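Kleinteile in der Metallwanne sortieren - so geht's schnell

Kurzanleitung, weil wieder drei Leute gefragt haben. Gilt für die grauen Wannen, offen, schräge Blechwände. Die Kunststoffkisten von Plundeck sind ein anderes Thema, kommt später mal.

Was man braucht

Wanne, leer. Tisch, gerade. Weiches Tuch, etwas Spülmittel. Filzgleiter oder eine dünne Matte für drunter, sonst hat die Holzplatte nach einer Woche Kratzer. Klötze und Kleinteile nach Größe vorsortiert.

Schritt 1: Wanne hinstellen

Längsseite zu euch, eine Handbreit Abstand zur Tischkante. Kurz dran wackeln. Kippelt sie, Gleiter umsetzen - nicht mit Pappe unterlegen, die quetscht sich weg.

Schritt 2: Auswischen

Feuchtes Tuch, einmal rundrum, dann trocken nach. Dunkle Schrammen an den schrägen Flächen gehen meistens nicht raus. Egal. Kein Scheuerpulver, macht das Blech nur stumpf und dann haftet der Staub erst recht.

Schritt 3: Teile einlegen

Erst die großen, dann die kleinen. Kurze Klötze flach hinlegen, nicht hochkant. Nicht an die Wand schieben, an der Schräge kommt man schlecht drunter. Und nich stapeln! Eine Lage reicht, bei uns sind 50 Teile pro Wanne die Obergrenze.

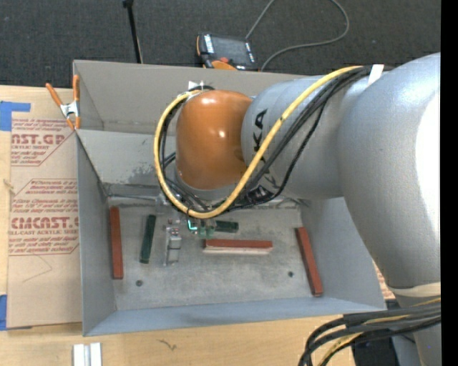 Schritt 4: Rausnehmen

Von der Mitte nach aussen. Immer das Teil, das frei liegt. Verkeilte Stücke erst anstupsen, dann greifen. Was in der Ecke hängt, zum Schluss.

Schritt 5: Etikett

Zettel aussen an die Stirnseite, Inhalt und Monat drauf. Khải Vũ schreibt mit Lackstift direkt aufs Blech, hält ewig, geht aber auch ewig nicht mehr ab. Ich nehm Kreppband.

Fragen zu den Deckeln bitte bis Montag, danach bestell ich 16 Stück nach.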